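Hand gripper yellow fingers not closing evenly, help pls

OjedaFix
Left finger on my gripper lags the right. Started Sunday, tidying clothes off the bed. Lets go of socks halfway.
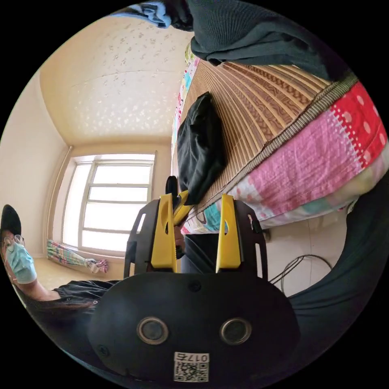
Fault code 71 twice, then nothing. Firmware is 13.

Fisham49
Sounds like grit in the slide. Power off first, it can nip you.

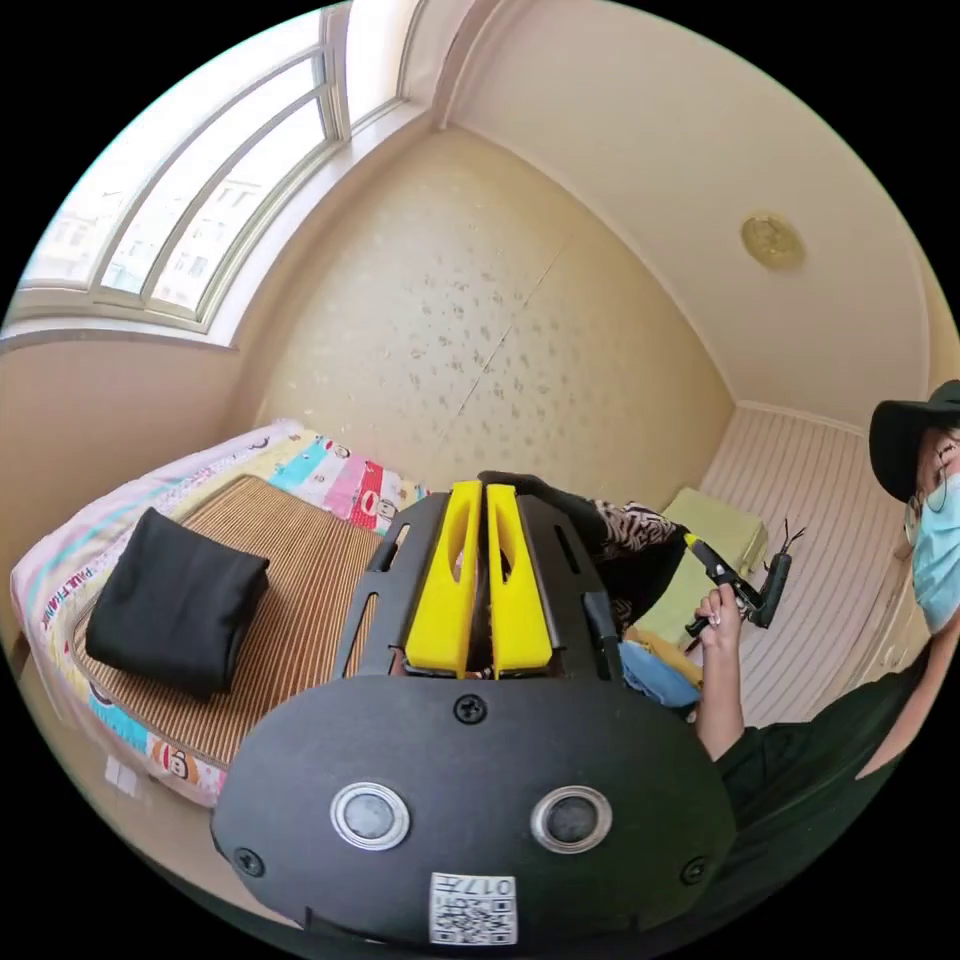

Does a restart clear 71? Only till the next jam, clean the slide.

hondthorpe_2
Had teh same. Check the screws too.

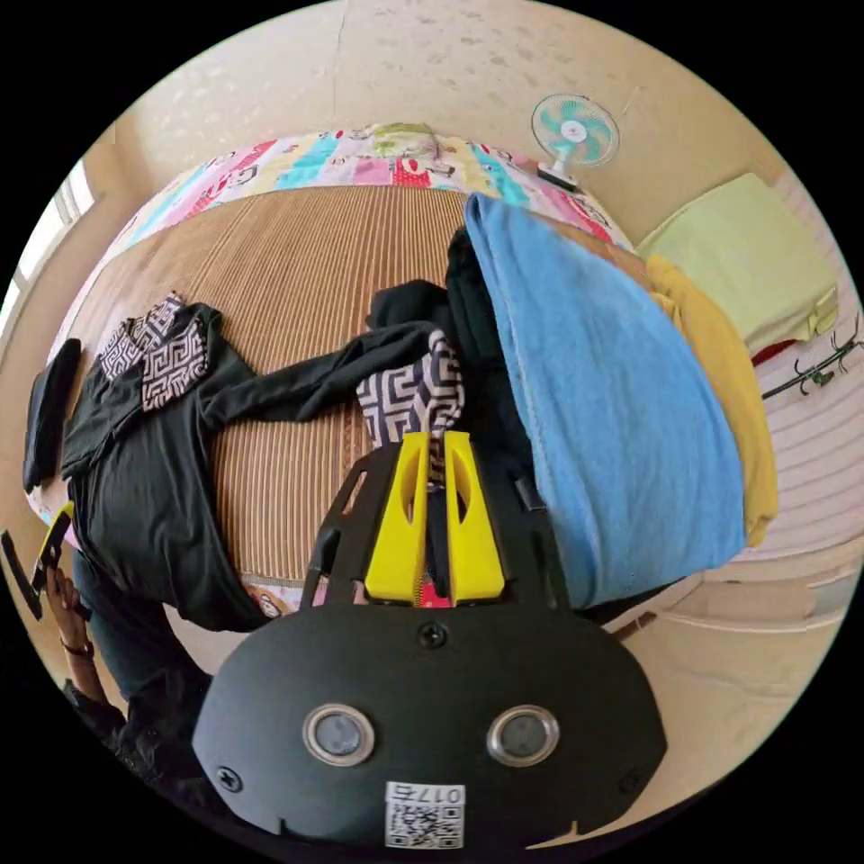 Gripper over the mat, black clothes piled up.

Recalibrate after. Dont skip it.

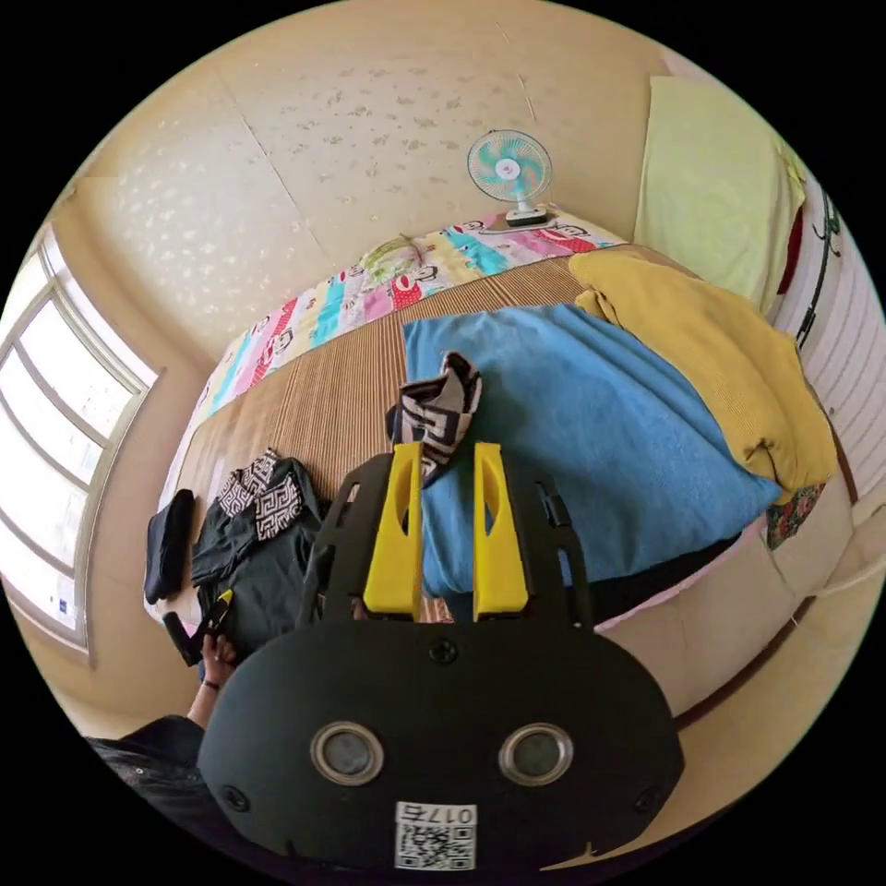
Calibration drifts if the fingers knock something hard. Test on soft stuff first. That patterned sock on the blue blanket will do, then try somthing heavier.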